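# 遠隔操作で集めたお手本、どれを残してどれを捨てていますか？

**Arnaldo Magalhães**

みなさん、こんにちは。Wutcombeの小さな工房で、Fluvoのアームに部品の仕分けを教えています。最初は腕を直接手で持って動かしていたのですが、自分の手が外側のカメラに入ってしまうのが気になって、11月から遠隔操作に切り替えました。おかげさまでお手本は200本まで増えて、毎晩少しずつ見返すのが楽しみになっています。

ところが、見返しているうちに迷いが出てきました。手首側の映像に、何が写っているのかさっぱり分からない箇所があるんです。外側のカメラではちゃんと動いているので、丸ごと捨てるのはもったいない気もしますし、かといってそのまま学習に入れてよいものか……。それと、私はどうも操作がのんびりしていて、つかむ手前で考え込む癖があります。こういう「間」も切ったほうがよいのでしょうか。長くなってすみません、よろしくお願いします！

---

**naidoo**

全部入れて大丈夫ですよ。うちは300本そのまま入れました。数があればなんとかなります。

---

**Stosier**

Arnaldoさん、200本お疲れさまです！遠隔操作は肩にきますから、まずはよく休んでくださいね。

naidooさんのように全部入れてしまうのも一つの手ですが、私は失敗がこわい性分なので、もう少し手をかけています（過去ログの2793番にも似た相談があって、私も当時ずいぶん助けられました）。

まず「間」のことから。つかむ手前の長い静止は、私なら切ります。同じ姿勢で止まっている場面ばかり見せると、本番でもそこで固まってしまうことがあるんです。ただ、切りすぎて動きが飛ぶと今度はぎくしゃくするので、少し余韻を残すくらいがちょうどいいと思います。操作する前に頭の中で一度通しておくと、迷いそのものがだいぶ減りますよ。

手首の映像については、次の順番で見ています。

1. 外側と手首の映像を並べて、時刻がずれていないか確かめます。ここがずれていると、あとの判断が全部怪しくなります。
2. つかむ瞬間と放す瞬間だけは、手首側もコマ送りで見ます。移動中の多少のぼけは、私は気にしません。
3. 輪郭も物も読み取れないコマには印をつけておきます。薄い濃淡はあるのに、全体が灰色にぼやけていて、どれが何とも言えない、というようなコマですね。

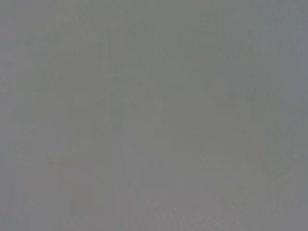
4. 印がつかむ瞬間に重なったお手本は別のフォルダへ移します。消してしまわずに、入れた場合と入れない場合で一度ずつ学習させて比べてみてください。印が移動中だけなら、私は残しています。

あと、手首カメラのレンズは始める前に拭いて、ピントの固定も見ておくと安心です。私は拭くのを忘れて半日分撮り直したことがあります（あの日は夕飯も作る気になれませんでした）。比べた結果が出たら、ぜひまたここに書いてくださいね。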